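Palov Workshop: sorting blocks printed to order
22/12/2024

The Palov workshop in Clitow makes sorting blocks for nurseries and therapy rooms. Its production lead, who joined from the pattern shop at Yeh, says the range began with a single cylinder.

"We printed it at 20 mm and it was too small to hold comfortably," she says. "Everything since has been drawn around the grip."

Each shape is modelled in-house and printed with 15 per cent infill. A full plate takes 12 hours. The workshop shipped 223 sets last year, most of them through the distributor Fillico, and colour is fixed by the filament – no block is painted.

"Paint chips at the corners, and stars have a lot of corners," she says. "With coloured filament a scratch shows the same colour underneath."

Layout is tested on a hardwood board, with the blocks set out by shape and by colour.

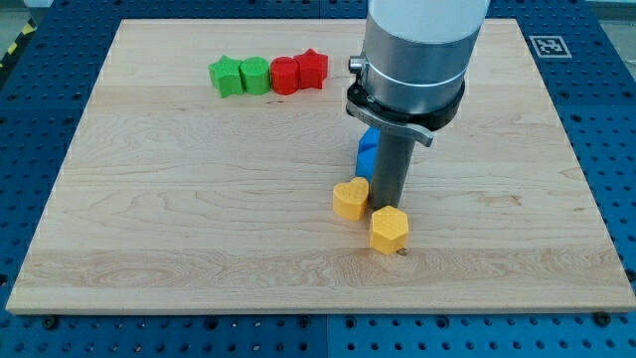 Colour and shape are treated as separate variables. "If every star is green, a child can sort by colour and never look at the outline," she says. For that reason shapes are repeated across colours, as with the star and the cylinder, which both come in green and in red. The yellow heart is harder to place. Its point and lobes give it an obvious direction, and some users insist on lining it up before they will move on.

A revised heart with a blunter point goes to print in January. The cylinder will stay as it is.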